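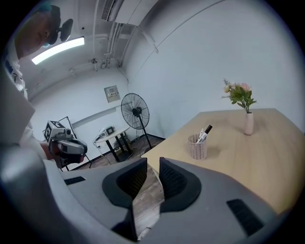

Preparing a Small Room Before Work Begins

Geltdale Shared Workspaces: Guidance for Room Users

Many of the smaller rooms at Geltdale have low ceilings, white walls and services that run on the surface. Pipes and conduits follow the ceiling line and come down in the corners, and the air conditioner is mounted high on the wall. These rooms are comfortable to work in when they have been set up properly. The procedure that follows applies to all bookings in the small rooms and should be completed before equipment is unpacked.

Before you start

Collect the room folder from the Mollel desk. It contains the setup sheet, the air conditioner remote control and a roll of low-tack floor tape. You will also need a soft broom, a dry microfiber cloth and a step stool with a locking catch. Do not stand on chairs or storage boxes.

Step 1. Clear and sweep the floor

Move all bags, cases and loose cables against the wall opposite the door. Sweep along the length of the floorboards, beginning at the far corner and working toward the doorway. Grit left between boards will scratch the finish when people move about. Do not use a wet mop. If a spill has occurred, blot it with a cloth and report it on the setup sheet.

Step 2. Check overhead clearance

Stand in the middle of the room and raise one arm. If your fingertips reach the light fixture or any pipe, the work area must be moved. Mark the new area on the floor with tape. Anyone who will be wearing equipment on the head should repeat this check with the equipment on, and should bend and turn slowly once in each direction.

Nothing may be hung from the pipes or conduits, including coats, cables and lightweight signs.

Step 3. Set the lighting

Switch on the fluorescent fixture and allow it to reach full brightness. Look for flicker at the ends of the tube. A flickering tube should be reported to the Mollel desk and must not be replaced by room users. Where additional light is needed, use the Drudard floor lamp kept in the corridor closet. Place it at least 100 centimeters from the wall and direct it upward. The minimum level for detailed handwork is 400 lux at the work surface; for inspection work it is 700 lux. A light meter may be borrowed with the folder.

Step 4. Set the air conditioning

Confirm that the louvers are open and free of dust. Dust them from the step stool with the dry cloth while the unit is off. Select the cooling mode and a medium fan speed. Close the door and leave the unit running for 9 minutes before adjusting the temperature again. Avoid placing the work area directly in the path of the air.

Step 5. Lay out the work area

Agree on where each person will stand. Two people working with hand-held equipment should be able to extend their arms without touching each other or the walls. Keep the route to the door open at all times.

Leaving the room

Remove all floor tape, lifting it slowly in the direction of the boards. Switch off the air conditioner and the light. Return the floor lamp to the closet and the folder to the desk with the setup sheet signed. Rooms in the Skindurov wing must also be locked, and the key returned by 6 p.m.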